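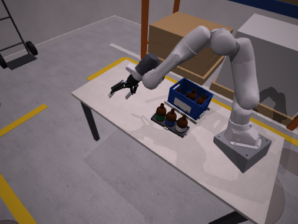 Can You Believe What It Says on the Bottle?

By Žydrūnas Uibo

Pick up any drink at the store and it will start talking to you. It says it is pure. It says it is made with real fruit. It may have a picture of a mountain on it, or a cow who looks very pleased with her life.

Should you believe it? Some of it, yes. Some of it you should squint at.

Two kinds of words

A label has two kinds of words on it, and they do different jobs.

The first kind is information. What is in the bottle, how much of it there is, who made it. In most countries there are laws about these words. A company that gets them wrong can be in real trouble.

The second kind is selling. "Delicious." "Farm style." "The taste of summer." What does summer taste like? To me it tastes like sunscreen and a little bit of sand. You can't check a claim like that, and that is very handy for the people who wrote it.

The selling words are usually big and on the front. The information is usually small and on the back. Keep that in mind when you are deciding which side to read.

Let's test one

Suppose a juice called Vundia says on the front, in fat orange letters, MADE WITH REAL MANGO.

What would have to be true for this sentence to be true? There has to be mango in it. How much mango? The sentence doesn't say. One spoonful in a big bottle of apple juice would do it.

So turn the bottle around and find the ingredients list. In the United States and many other places, ingredients go in order by weight, with the biggest one first. If the list says "water, apple juice, sugar, mango," then there is more sugar in that bottle than mango. The front didn't lie to you. It picked the part it wanted you to look at.

Words to squint at

Natural. Lots of things are natural. Sugar comes from a plant. So does poison ivy. The word tells you very little about whether something is good for you.

New recipe. New in what way? It might taste better. It might be cheaper to make. The label hardly ever says.

50% less sugar. Less than what? Look for small print near the claim. If a drink was extremely sweet to begin with, half as sweet can still be plenty sweet.

Loved by kids. Which kids? How many were asked, and who did the asking? If 300 kids tried it and 297 of them liked it, I would be impressed. If it was 7 kids and one of them was the boss's nephew, I would not.

What about the color?

Colors talk too. A green label can make you think of leaves and gardens. Blue can make you think of cold water. Gold makes things seem fancy. There is no rule that says a drink in a green bottle is healthier than a drink in a red one, and a can of green paint costs the same for everybody. 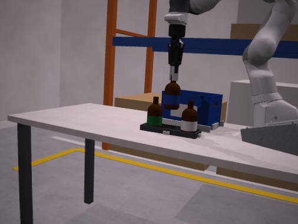 A brown bottle with a blue label. The colors alone can't tell you what a drink is made of.

Brown glass does have a real job, I'll admit. Light can spoil the taste of some drinks, and brown glass blocks more of it than clear glass does. Brown plastic can help too, but it depends on the plastic. Sometimes a company picks brown because it looks old-fashioned, and people tend to trust old-fashioned things. You would have to ask them which it was, and they might not tell you.

"But my uncle says it gives you energy"

A reader named Ott Eglītis, from Irndale, wrote to ask about a drink called Strazds. The ad says it "powers your day." Ott wanted to know if that is true.

Well, Ott, energy in food is measured in calories, and nearly everything you eat or drink has some. A sandwich powers your day. So does a banana. Plain water has no calories at all, but your body still needs it to work. I looked at the Strazds ad for a long time and could not find anything in it that a scientist could test. When I can't think of a test, I don't count the sentence as a fact.

Could the drink still be nice? Sure. You can like a thing and not believe its ad.

Try it at home

Find a bottle or a box in your kitchen. (Ask first if it belongs to someone who is still drinking it.)

Read the front out loud.

Write down each claim it makes. Next to each one write "can check," "can't check," or "not sure."

Now read the back. Does it agree with the front? Did anything move from one list to another?

Do the same thing with this article. I have told you ingredients are listed by weight. You don't have to take my word for it. A library or your country's food agency website will have the rule, and you can see whether I got it right.

Words used on this page

Claim: something a person or company says is true.

Ingredient: one of the things mixed together to make a food or drink.

Sceptical (also spelled skeptical): wanting good reasons before you believe something.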